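The Long Life of a Tufted Sofa
In praise of buttons, seams and the humble gray cloth
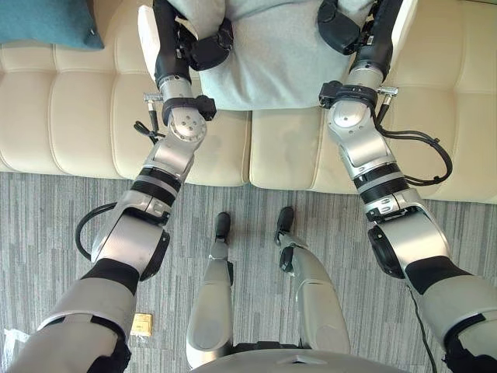

I have been in love with tufted sofas since I was small enough to lose a whole arm between the cushions of my grandmother's. Hers was mustard yellow and it swallowed pencils, hairpins and once a boiled egg. Mine is cream, which my family thought was a terrible idea, and I have never enjoyed a piece of furniture more!

Tufting does something lovely to plain fabric. Each dimple pulls the cloth into a little valley, and in the late afternoon the light catches the ridges so that a one-color sofa seems to have five or six colors in it. The trouble (and every owner knows the trouble) is that the valleys are also excellent places for crumbs.

Noeline Tipoki has been repairing and recovering sofas in Jestau for most of her working life. Her workshop is at the back of an old feed store, and when I visited in July there were four sofas standing on end along the wall like people waiting for a bus. She has strong feelings about how we treat the things we sit on.

"People save up for a sofa and then they're afraid of it," she told me, pulling thread through the back of a loveseat. "Touch it. Brush it. Turn the cushions if they come off. It wants handling."

Her own routine is wonderfully simple. A soft brush goes over the tufting once a week, working outward from the center of each dimple. The seams between the seat cushions get the narrow nozzle of the vacuum. Then comes a plain cloth, light in color so no dye can rub off, passed over the seat and the place where heads rest. She folds it in quarters and turns to a clean side whenever the old one looks dull. I had been using a red dish towel. She was very kind about it.

That same cloth can stay on the sofa between cleanings, and I've become a complete convert. A length of light gray cotton over the seat looks good against cream, takes the wear from jeans and newsprint, and goes into the wash with the sheets. The trick is in laying it: take hold of both sides, give it a shake, let it settle and then smooth it from the middle. Tuck the back edge down firmly or it will be on the floor by dinner.

For the deeper history I drove out to Cundasell, where Rüdiger Kasten keeps a barn full of upholstery tools and fabric books. He has 2566 swatches, all labeled by hand, and he will happily show you every one. (I gave up at lunch.) The creams alone fill 116 pages. There is one called Ouali, faintly pink when you tilt it, and another called Nendau that he describes as "the inside of a bread roll," and now I can't see it any other way.

Kasten likes a deep tuft with a covered button. He let me try setting one, with a needle as long as my forearm, and it took me three attempts to bring the point out where I wanted it. A big sofa might need 70 of them. I came home and looked at my own with a good deal more respect.

He also gave me his remedy for a dimple that has gone flat. Work the fabric gently with your fingertips toward the button, a little from each side, and leave it alone overnight. Mine had two flat ones near the left arm, where the cat sleeps. One came back beautifully. The other I think needs Noeline, and I've already called to ask when she has room along that wall.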